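Skustwood: locker and cabinet tidying, picture set
README, maintained by Lucrezia Piras

What it is

Pictures and notes on putting things back into tall storage cabinets: coats on hooks, bags on hooks, small stuff on shelves or on the floor of the compartment. The Unley subset has 155 sessions. The Hodevstead subset has 43 and was added later, with a different labeling sheet, so don't merge the two without reading the notes on labels.

What it claims

The original project page said the set "covers everyday storage." I don't think it does. It covers narrow cabinets with plain walls and a few hooks, and the people who wrote that line had mostly looked at the file count. If your cabinets have drawers, rails or a second row of shelves, expect very little from it.

Hanging things are the weak spot. A garment on a hook stops looking like a garment. It turns into a long strip of cloth, and two labelers will call it two different things. We had "jacket," "cover" and "blanket" for the same item within one session. The Unley sheet now allows "hanging cloth, long" and I would rather have that than a confident wrong answer.

Cabinet and metal plate
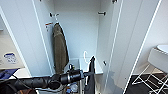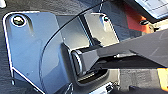 Caption: cabinet with its doors open and an olive-brown item on the left hook (first); close view of a blue-gray metal plate and a clear shield (second).

Notes on labels

"Tidy" is a yes/no field and I don't trust it. One labeler marks a cabinet tidy if everything is off the shelf edge. Another wants the cords coiled. Use it for sorting if you must, never for scoring.

Small items low in the compartment are labeled as a group unless a single one can be told apart. Caps, nozzles and the like go under "small, unsure." That class is large and it should stay large.

Close views have no tidy value at all. The field is blank on purpose, so please stop filling it with "no."

Printed labels inside cabinets are transcribed only when legible. Blurred ones get "unreadable," even if you think you know the brand.

Known problems

- Hodevstead uses "bin" and "shelf" as the same word.
- Session 23 is listed twice in the index.
- The Ardeleanu checking script skips blank fields and still reports a full pass. A pass means very little.

Corrections go to Lucrezia with the session number and the field name.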